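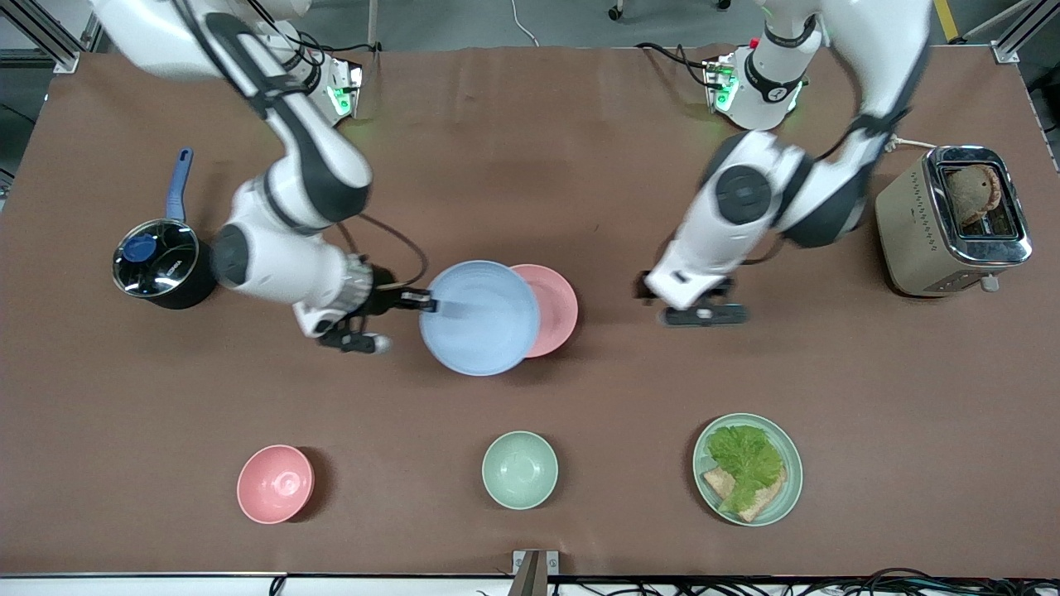 Opened by Manju Joshi, Akness Tableware (customer records)
Assigned to: Shahnaz Selvanayagam, Donus support desk
Status: Closed
Subject: Customer list stops short when brought into Donus

Manju Joshi, 9.10 am
Good morning, and I hope I've picked the right form, there were three to choose from and they all looked much the same to me. We are moving our mail order customers out of the old Barua program and into Donus in time for the April catalogue. I saved the whole list out of Barua as a CSV file, and it has 3,541 customers in it. When I bring it into Donus the bar goes all the way along, I get a green tick, and then the customer page says 1,000. No error, no warning, nothing in the messages tray. I've done it twice, and I cleared everything out in between so as not to end up with doubles. The last name that comes across is in the middle of the Hs, if that's any use to you.

I should say that I am not very technical, but I am patient, and I've got the kettle on.

Shahnaz Selvanayagam, 9.48 am
Hello Manju, you've come to the right place, and thank you for clearing out between goes – you'd be amazed how much untangling that saves. Stopping at exactly 1,000 does sound like a setting on our side. Could you tell me two things, please? When you press Import, does the box at the top of the window say "Full" or "Trial run"? And which version of Donus is shown under Help?

Manju Joshi, 10.05 am
It says "Trial run", greyed out, and I can't click on it. I had taken it for a heading. Under Help it says 6.2.

Shahnaz Selvanayagam, 10.31 am
That's our culprit, or the first of them. A trial run takes the first 1,000 lines and leaves the rest alone. It's greyed out when the person signed in doesn't have permission for a full import. Somebody at your end with owner rights needs to go to Settings, then People, click on your name and tick "Can import all records". After that, sign out completely and sign back in. Closing the window isn't enough, I'm afraid, it remembers your old permissions until you sign out.

I've also made a note for our own team that a green tick is a poor way of telling anyone that two thirds of their customers have been left behind.

Manju Joshi, 11.40 am
Rosalinda Baluyot is our owner in both senses and she was on the phone to a supplier, so apologies for the wait. She's ticked it now. I signed out and back in, and the box says "Full", which cheered me up no end. The import took 17 minutes and brought in everybody except 123 people. This time I did get a message for those, "Postcode not recognised", all of them. But I've looked up a handful and they're perfectly good postcodes! One of them is my aunt's and she gets her post every day.

Shahnaz Selvanayagam, 12.02 pm
Real progress! Would you mind pressing "Save rejected lines" and attaching the file here? Please don't open it in your spreadsheet and save it again first. Spreadsheets like to tidy things up on the way through, and I'd like to see it untidied.

Manju Joshi, 12.15 pm
Attached, untouched. Going for my lunch.

Shahnaz Selvanayagam, 1.20 pm
I've been through it with my colleague Imtiaz Kumarasinghe, who knows the Barua format far better than I do. Every one of those postcodes has a special kind of space in the middle, one that looks the same as an ordinary space on screen but is stored as a different character. Did a batch of your customers come from a web page at some point, perhaps copied and pasted? That's the usual way they get in.

To put it right:

Open the rejected file in a plain text editor (Notepad is fine).
Highlight the gap in the middle of any postcode and copy it.
Open Find and Replace, paste the gap into the Find box, and type one ordinary space in the Replace box.
Press Replace All and save the file under a new name.
Import only the new file, with "Add to existing customers" selected.

Please do check that last choice before you press the button. "Replace all customers" is just below it and would undo your morning.

Manju Joshi, 2.26 pm
Oh, that makes sense. Dilruba Matubbar, who had this job before me, took orders at the Mastum spring fair on a web form and pasted them in afterwards. I rang her to ask and she remembers doing it over a weekend with a heavy cold.

I followed your steps, read the last one out loud to myself twice, and Donus now says 3,541. My aunt is there. I've spot-checked a few under each letter and the addresses have all landed in the right boxes, though some of the old phone numbers have lost the nought from the front. Is that the same thing?

Shahnaz Selvanayagam, 2.50 pm
Wonderful news about the total. The missing noughts are something else – that's usually a spreadsheet deciding a phone number is a sum of money. If they're missing in Barua as well, it happened years ago. Could you look one up and let me know?

Manju Joshi, 3.04 pm
Missing in Barua too. We hardly ever ring anybody, so I'll put them right as people order. Happy for you to close this, and please thank Imtiaz for me.

Shahnaz Selvanayagam, 3.11 pm
I will, and closing now. If anything looks odd when you print the catalogue labels, reply to this ticket and it will open again by itself, so you won't have to choose between the three forms.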